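# Gaps opening between floating floor planks under a desk – fix or replace?

**skekum_flat**

I have a click-together floating floor in a work room, mixed browns, greys and tans, laid by the previous tenant. Product name on the one leftover box is Asthorpe, 122 mm wide planks. Since February the short ends have been opening up where the office chairs roll. The widest gap takes the edge of a bank card. Long edges are still tight.

The room is 600 cm by 300 cm with desks along one side. I don't know what underlay is beneath it. Can I close the gaps without lifting the floor, and do I need to do anything about the castors?

---

**Forno**

End gaps only, with tight long edges, usually means the planks are sliding lengthwise. You can close them from above:

1. Vacuum the gap. Any grit left in the joint will stop it closing.
2. Stick a floor gap tool (a block with a tacky pad) to the plank, well clear of the joint.
3. Tap the block with a rubber mallet towards the gap. Use short taps and check the other end of the plank as you go.
4. The gap will move to the next joint. Follow it along the row until it reaches the skirting.
5. Pull the skirting and fit a spacer at the wall so the row can't drift back. Keep the expansion gap the manufacturer specifies.

Take the desks off that row first. A loaded desk leg pins the plank and you will end up hitting it hard enough to chip the edge.

On castors: hard nylon wheels are meant for carpet. Change them to soft-tread ones. The stem size varies, so measure before ordering. A chair mat also works – mine is 155 cm long and covers the full travel of one chair.

If a joint won't stay closed after two attempts, the locking tongue is probably broken and that plank has to come out.

---

**tallowbench**

just fill it with colour matched filler, takes ten minutes. did mine and it looks fine

---

**Ñahui**

I would not use filler in a floating floor. The joint keeps moving with humidity and rigid filler crumbles out. It also stops you closing the gap properly later.

I agree with Forno's method. One addition: check the subfloor before blaming the chairs. Lay a straightedge across the affected area and look for a hollow. If the plank dips when you step on it, the joint is flexing every time a chair passes and tapping it shut will last a few weeks at best. In that case lift back to the low spot and level it.

Mixed-shade boards do make replacement easier. A new plank from a different batch doesn't stand out much among the browns and greys. Ours is a similar mix.
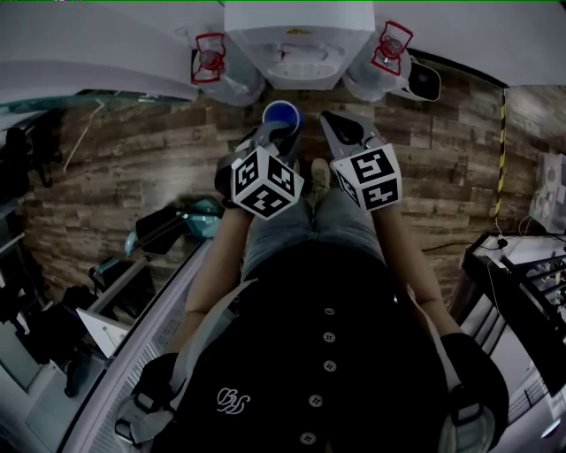 *Mixed brown, grey and tan wood-look planks, with office seating to the left.*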